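Support > Data Collection > Hand-held Gripper
Print this ticket | E-mail this ticket
Filed under: Demonstrations, Episode Rejects, Deformables
3 comments | 0 shares

Ticket: Episodes dropped at import, cloth task
Opened by: Fung-ping Shek
Assigned to: Kai-wen Lu
Status: Resolved, pending one follow-up
Opened: April 2018

Problem as reported

We are collecting hand-held gripper demonstrations for the fabric set (Flimia, cloth on the light wood table). Last batch was 638 episodes. The Zarton importer kept most of them and threw out 159 with the message "gripper width not resolved". On the earlier rigid-object batches we hardly saw that message at all. Same operators, same tool, same table. I have checked that the storage cards copied over properly and re-ran the import a second time with the same result.

Fung-ping

Comment 1 — Kai-wen Lu

Thanks. A few things to rule out first.

Can you confirm the importer version and whether anybody changed the width calibration file between the rigid batches and this one? Also please send me a dozen of the rejected episodes and a dozen that passed, picked at random. Don't sort out the ugly ones for me.

For reference, the importer estimates finger opening from the wrist camera view. It looks for the inside edge of each finger and follows both edges through the episode. If it loses either edge for more than 80 frames in a row it rejects the whole episode.

Steps tried on my end so far:

Reloaded the calibration file from the rigid batches. No change in the reject count.
Raised the exposure correction. Two episodes recovered, so I've put it back where it was.
Ran the importer with the Kuster filter switched off. Same episodes rejected.

Comment 2 — Fung-ping Shek

Version is the same as before. Pak-hei Su says he recalibrated after he tightened the linkage screws, but that was before the last rigid batch, which came through fine. Samples are in the shared folder.

One more detail. Gaétan Li went through the rejects by operator and they're spread evenly over everyone, so I don't think it's one person's grip. They're not spread evenly over the task, though. Nearly all of them are approaches to the hanging cloth. The ones where the cloth is already lying flat go through.

Comment 3 — Kai-wen Lu

That was the useful bit. I stepped through the samples and the edge tracker is dropping out on the left finger during the approach. The cloth is dark and so are the fingers, and once the tail of the cloth gets in line with a finger the tracker follows the fold of fabric and drops the finger edge. The right finger tracks fine in every sample I opened.

Frame from the approach, fingers open:
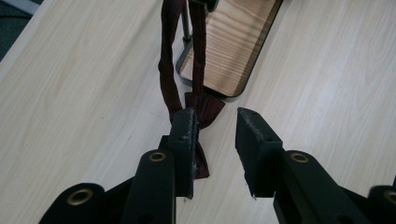 Cloth tail partly behind the left finger; bare table between the right finger and the knotted part.

The scuffing on the finger faces doesn't help either. The black has rubbed off in patches and the tracker picks up the lighter spots as short edges. I don't think it would matter on its own.

Fix, in this order:

1. Update to the patched importer. It takes the opening from the linkage arms when a finger edge goes missing.
2. Re-import the rejected episodes only. Leave the accepted ones alone or you'll end up with duplicates in the index.
3. For new collection, put a strip of light tape along the outside of each finger. Keep it off the gripping face. Pak-hei will need to redo the width calibration afterwards.
4. Keep the dark cloth in the rotation. The policy has to see it, and swapping it for a paler colour would only hide the fault.

Re-imported the samples with the patch. All of them passed, and the opening curves look sensible when I plot them against the ones from the flat-cloth episodes.

Follow-up: Yen-ting Yuen to check whether the Zultton replay tool reads the new width field. The old field is still written, so replay shouldn't break in the meantime. Leaving the ticket open to her until May.

Related: Calibrating finger width after a linkage change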